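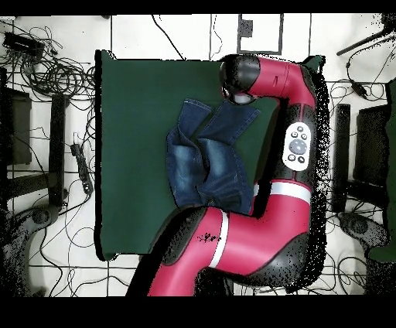
Eyerusalem Birhane wrote:

> I have now worked the heel section of the July pattern three times and I still finish with two stitches fewer than the chart requires. The written instructions say to pick up along the gusset after the heel turn, but the chart shows the pick-up beginning a row earlier. Which of the two should members follow? I should also like to know whether the larger size can be made from a single 400-metre skein, as the pattern page suggests, or whether a second should be ordered before the dye lot is sold out.

Dear Eyerusalem, dear members,

Thank you for your message, which was passed to the Pattern Office of the Clitville Knitting and Crochet Guild. Two other members have raised the same point, and the reply is therefore sent to the whole list.

The written instructions are correct and the chart is not. When the Ambrosio sock was prepared for publication, the chart was redrawn to show the heel flap with a slipped edge, and the row on which the pick-up begins was moved up by one in error. Members who follow the chart will lose one stitch on each side of the heel. Please disregard row 6 of Chart B and work from the text until the corrected version is available.

If you have already completed the heel from the chart, it need not be unpicked. One additional stitch may be picked up in the gap at the top of each gusset, twisted to close the hole, and the decreases then worked as given. Shobha Kamath has tested this remedy on both sizes and reports that it does not show once the sock has been blocked.

On the matter of yarn, the smaller size can be made from one 400-metre skein at the stated tension. The larger size can also be made from one skein, but only if the leg is kept to the length given in the pattern. Members who prefer a longer leg, or who knit loosely, should order a second. Curnivia has confirmed to us that the current dye lot of the heather grey will not be repeated. The moss green will be.

A few further corrections to the same pattern have been noted:

- On page two, "k2tog" in the toe instructions should read "ssk" at the beginning of needle one only.
- The abbreviation "M1L" is used in the cuff variation but is missing from the list of abbreviations. It has the usual meaning.
- The needle size for the ribbing is given correctly in metric. The old British size printed beside it is wrong and will be removed.

Corrected copies will be placed in the members' library under pattern number 271. Those who received the pattern by post will be sent a replacement sheet with the next newsletter and do not need to apply for one. Members who hold the Astance edition, which was printed separately, should note that its chart is the original drawing and is not affected.

May I also remind members that queries about patterns should be sent to the Pattern Office and not to individual designers. Raghda Rizk has been answering a good number of them privately — with great patience — but her replies do not then reach others with the same difficulty. Please give the pattern number, the size being worked and the row at which the problem appears.

Entries for the autumn sock table remain open. Pairs made from the uncorrected chart will be accepted and judged on the same terms as any other. Labels may be requested from Elie Hattar.

Yours sincerely,

Tamer Karam
Pattern Office
Clitville Knitting and Crochet Guild
September 14, 2024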